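Yuxi Lu Wants You to Write Smaller

08/11/2023

Yuxi Lu has been lettering signs by hand for 14 years, and she still starts every job with a pencil and a long ruler. Her shop, Lashari, takes up the ground floor of a former shoe store in Plondasmont. She paints menus, door glass, mailboxes and the occasional boat.

She came to it by way of a grocery store job. "I did the price cards," she says. "The manager had bad handwriting and mine was okay. After a while people from other departments wanted theirs done too. The bakery was very particular."

She took a weekend class, then another one, and spent a year practicing straight strokes on old newspaper turned sideways so the columns worked as guidelines. Her first paid sign was for a barber. She charged him $100 and it took her nine days.

"I had the R wrong," she says. "The leg kicked out too far. He never noticed, but I used to cross the street so I wouldn't have to look at it."

The question she gets most from customers is how big the letters should be. Most of them ask for the largest that will fit, and she usually talks them down. A word needs empty space on all sides, she says, and a small word with room around it can be read from farther off than a big one jammed against the border.

"People think they're paying for paint, so they want more paint," she says. "I tell them to go stand across the road and look at the signs they can read from there."

Layout takes up more of her week than painting does. She divides a surface first and thinks about words second, and she will spend a whole morning on spacing before opening a can. An A next to a V needs to be pulled in close. Two straight letters side by side need more air.
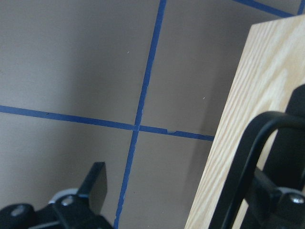 Blue tape crossing on a flat surface, with a small chip in one edge.

Lu teaches a beginners' evening at the shop, and a new round started in September. There are three sessions, all of them spent on the same five letters. Some students find that hard to take.

"They want to go home with their name on a board," she says. "I understand that. But if you can do an O, an N, an S, an E and an R, you have most of what you need. The S is the one that makes people quit."

Her biggest job so far was for Drolow, a hardware store that wanted all its drawer fronts lettered. There were 900 of them. She worked on them over one winter, mostly at night with the radio on, and says her hand changed along the way. The early drawers are stiffer. The owner asked if she wanted to redo those, and she said no.

She is now working on a long wall for the Skanmont ferry office — black letters on cream, one line, no shadow. The wording has changed twice since she drew it up.

"They added 'Please,'" she says. "So I had to move everything."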